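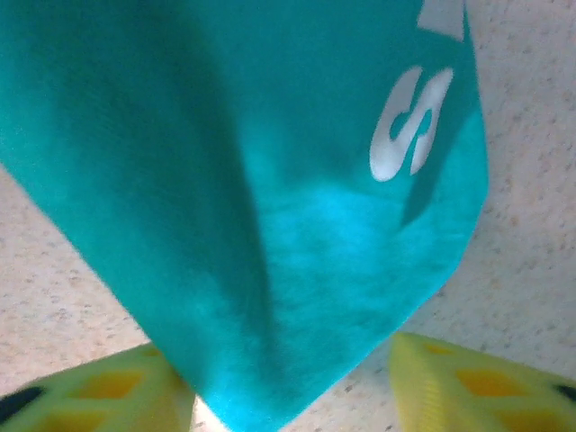 Teal cloth, hanging, with the dark fold left of the middle.

February, 16:40

Dye notes, second bath of the Prinamon blue-green. I write it in the same evening, because last time I waited and forgot the half.

Weighed 149 g of dry cotton, the thick one from Mavromatis. Washed it at 70 degrees with soda, rinsed until the water stayed clear. Shadi says one rinse more than you think you need, and I followed this.

Bath: 18 g salt per liter, dye powder mixed first to a paste with a little warm water. The paste had small lumps again. I pressed it through an old stocking and it was fine after. Question for Filippos: does the Calov powder also make lumps, or is it only our jar, which has stood open near the kettle?

Put the cotton in at 15:05. Stirred all the time for the first 13 minutes, later only now and then. Soda added in three parts. At the second part I was called to the telephone and the cloth lay still for too long. I expect some uneven places from this, they should be at the corner with the red thread. To check tomorrow by the window, not under the lamp. The lamp makes everything more green than it is.

Color of the bath at the end: still quite strong. So either too much powder or not enough time. In the first bath I had the same, and I reduced nothing, so it is my own fault.

Shadi Haddadin asked for a sample piece for the Clukby curtains. She wants it less blue. I would try with a little yellow in the paste, a quarter teaspoon, and write down the weight this time and not the spoon.

To do:
new lid for the jar
cut test strips, same cotton, all from one side
wash one strip with normal soap and keep one unwashed
give back the big thermometer to Filippos Economou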